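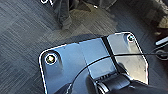 A Costureira de Starkholm

Publicado em 2026-05-03 – por Redação Drillenico

Tempo de leitura: 4 min

O rádio do barco deu a notícia antes do café: o vento tinha virado e íamos chegar a Starkholm ainda de manhã! Larguei a caneca, subi a escada de dois em dois degraus e quase perdi o gorro no convés. Vinte e seis anos de idade e eu nunca tinha visto uma ilha aparecer assim, aos pedaços – primeiro o farol, depois uma fileira de telhados, depois o cais inteiro com gente acenando para um barco que, na maior parte, trazia farinha e correspondência.

Eu trazia uma mala e uma carta. A carta dizia que a oficina de costura da ilha precisava de uma aprendiz até outubro, com cama, sopa e um pequeno salário. Tinha sido escrita à mão, numa letra tão inclinada que parecia correr para fora do papel, e terminava com uma frase que eu já sabia de cor: "Traga a sua própria tesoura."

A dona da oficina me esperava sentada num rolo de corda. Era baixinha, de cabelo branco cortado rente, e apertou a minha mão olhando para a costura do meu casaco.

– Esse ombro está torto – disse ela. – Vamos desmanchar hoje mesmo.

E desmanchamos! Antes de eu abrir a mala, antes da sopa, meu casaco já estava em cinco partes em cima da mesa, e ela me mostrava com a ponta do dedo por onde a manga tinha puxado aqueles anos todos. Passei a tarde refazendo o ombro. Refiz três vezes. Na terceira ela vestiu o casaco, que lhe chegava aos joelhos, deu uma volta pela oficina e o devolveu sem dizer nada. Dormi feliz como uma criança na véspera de feriado.

A grande obra daquele ano era a vela do Biritz. O Biritz era o barco mais velho da ilha, um casco escuro e teimoso que só saía na regata do fim da temporada, e a vela dele tinha se rasgado de alto a baixo numa tempestade. Uma vela nova custava mais do que a ilha inteira podia juntar. Então a costureira teve a ideia – e que ideia! – de fazer uma com as roupas que o povo não usava mais.

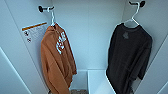 Que roupa as pessoas entregam quando lhes pedem um pedaço de vela?

As que guardaram por mais tempo. Foi o que descobri indo de porta em porta com um saco no ombro. Vieram camisas de pescador endurecidas de sal, uma toalha de batizado, um avental com queimaduras de forno, a lona de uma barraca de praia. Um rapaz me deu a calça com que tinha pedido a namorada em casamento (ela havia recusado, mas o tecido era ótimo). Uma menina quis dar a capa de chuva amarela e chorou na hora de largar, e combinamos que eu levaria só o capuz.

No fim do mês tínhamos 219 peças empilhadas até o parapeito da janela. A costureira lavou tudo, separou por peso e me ensinou a puxar o pano entre os dedos para ouvir se ele ainda aguentava. Tecido bom canta, dizia ela, tecido cansado tosse. Passei uma semana achando aquilo uma grande bobagem, até a manhã em que peguei uma camisa azul, puxei e escutei a tosse. Dei um grito! Ela nem levantou os olhos da máquina.

Costuramos o verão inteiro. Para as emendas usávamos a linha da casa Nghiêm, encerada, que vinha do continente em carretéis grandes e deixava um cheiro de mel nas mãos. À tarde abríamos as janelas e as crianças vinham procurar a própria roupa no meio da colcha imensa.

– Aquele bolso é meu!

– E a minha avó está ali, do lado do capuz!

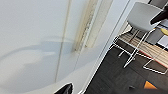 Eu costurava mais devagar quando elas estavam por perto, só para ouvir. Sabia já de quem era cada manga, e às vezes, de noite, passava a lamparina por cima do pano e dizia os donos em voz baixa, rua por rua, do cais até o farol.

Na manhã da regata, em outubro, carregamos a vela pela ladeira em procissão, com até 100 pessoas segurando as bordas. Estava pesadíssima. O capitão do Biritz olhou para aquilo, coçou o queixo e mandou içar. Subiu torta, engasgou na metade do mastro, subiu mais um pouco. Então o vento bateu.

Nunca vou saber explicar o barulho. Foi como se a ilha toda respirasse ao mesmo tempo – e a vela se abriu inteira, com a toalha, os bolsos, o avental e lá no alto, minúsculo, o capuz amarelo! O Biritz deu um tranco e saiu do cais com uma pressa que ninguém lhe conhecia. Chegou em penúltimo. Comemoramos até de madrugada.

O meu barco partia no dia seguinte. Arrumei a mala, guardei a tesoura no bolso do casaco e desci para me despedir. A costureira estava na mesa, com um pano novo estendido na frente dela e duas agulhas já enfiadas.

– O farol precisa de cortinas – disse.

Tirei o casaco e puxei a cadeira.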